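About Skotley Stables

We train and race Standardbreds, and we love it as much now as we did when there were two stalls and a borrowed jog cart. Skotley began with Hryhorii Semeniuk and one stubborn pacing mare named Garkden, who didn't care for the starting gate and let everybody know it. She won for us in her sixth start that season, and after that there was no talking Hryhorii out of a second horse (or a third!).

These days the barn has 18 stalls, a half-mile jogging track, and paddocks on the creek side where every horse gets turned out, racing or not. Mornings start at 5. The horses are fed first, then the people, and by the time the sun is over the tree line the first set is usually on the track.

Severyn Kushnir joined as second trainer and does most of our driving in qualifiers. He came from a trotting family and still thinks trotters are the better animal, so the shed row gets pretty lively on that subject. Severyn also does our shoeing changes with the farrier, and he'll happily talk hoof angles for as long as you can stand there.

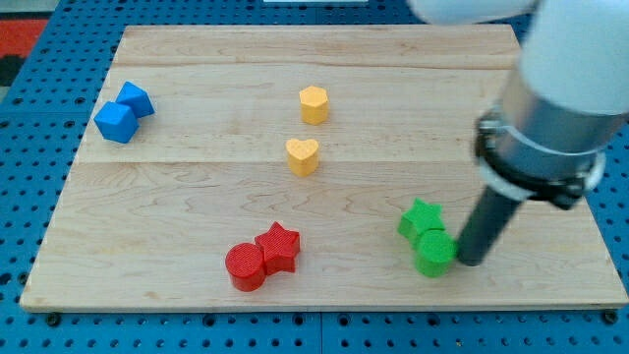 Our best-known horse is Kobzar, a bay gelding who has made 181 starts and still drags his groom to the track. He's never been the fastest in the barn, but he loves a muddy night and he loves passing horses late. Clavenus, his younger stablemate, is quicker off the gate and a lot less polite about having his bridle put on. We have high hopes for him on the bigger ovals this year.

Most of our owners come in as partners. A share can be small, and plenty of the people in our win photos had never touched a horse before they bought one. Partners get a training update each week, and they're welcome in the barn on any training morning. Bring boots, and carrots if you want to be popular.

We take on yearlings every fall, and September is when we look over the sale catalogs and argue about pedigrees. If you'd like to look along with us, call the barn office after morning training and ask for Hryhorii.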